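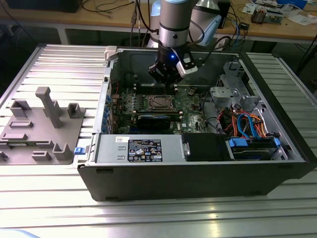 *Boateng*

Cleaning and re-fitting an old desktop computer at home: workshop tips

I repair old office computers on a bench in my garage, and in the past years I have made most of the mistakes which are possible. These notes are for people who have a tower under the desk and want to clean it or change a part by themselves.

**Before you open**

- Shut down, switch off at the back, pull out the power cord. Then hold the power button for 9 seconds.
- Take off the side panel and lay the tower flat, with the open side up. Parts do not hang by their own weight, and a fallen screw is easier to find.
- Touch bare metal of the chassis before you touch anything green.
- Do not work on carpet. A wool sweater is also a bad idea in winter.

**Dust**

Start with a soft brush, 2 cm wide, and keep it only for this work. I bought mine from Ostix and it loses no hair so far. Brush from the top of the board to the bottom, and hold the vacuum hose a hand's width away. The drive cage collects more dust than people expect, mostly in the punched holes. Cables can be moved gently to one side, but first look where each one goes. Many cases have colored release tabs on the drives and on the card slots, often blue. The color is for your fingers: what is colored can be pressed or pulled without a tool. If a part does not come out after the tab is open, search for one more screw and do not use force.

Never open the power supply itself. Brush its grille from outside and leave the rest.

**Small screws**

I use an egg carton, one cup for each place: side panel, drives, cards. Write the name with pencil inside the lid. A magnetic dish also works well, but in my garage the dish always travels to another shelf.

**Processor and memory**

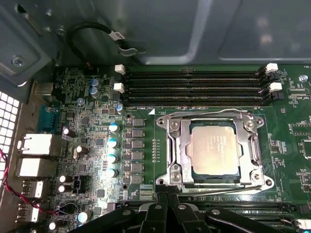 Processor work needs clean hands and good light, and it should be the last job of the day only if you are not tired. Before you lift the cooler, run the computer for 3 minutes so the old paste becomes softer, then disconnect the power again. Wipe the paste with a lint-free cloth and a little isopropyl alcohol, from the outside to the middle. On a socket like this one, with a long lever on the left side and another along the bottom edge, the processor is held under a steel frame, and both levers must be free before the frame can open. Look also for the small white triangle printed on the board near the corner, and make a pencil sketch of how everything was sitting before you take the chip out.

For the memory, open the latches at the slot ends completely. Put the module in straight and press with two thumbs until the latches close. On boards with many slots the order matters - look in the manual of the board, and do not guess from the color of the latches.

A Dukulel cloth is good for the outside of the case, only slightly damp. I do not use it inside.

**Closing**

Check that no cable touches a fan. Start the machine one time with the panel still off and listen. If the processor shows more than 58 degrees when it is doing nothing, the cooler is probably not sitting flat, so do it again with fresh paste. I keep a small tube of Caveck and write the month of opening on it. The last one was from April and it was already too dry.

Updated 2020-01-29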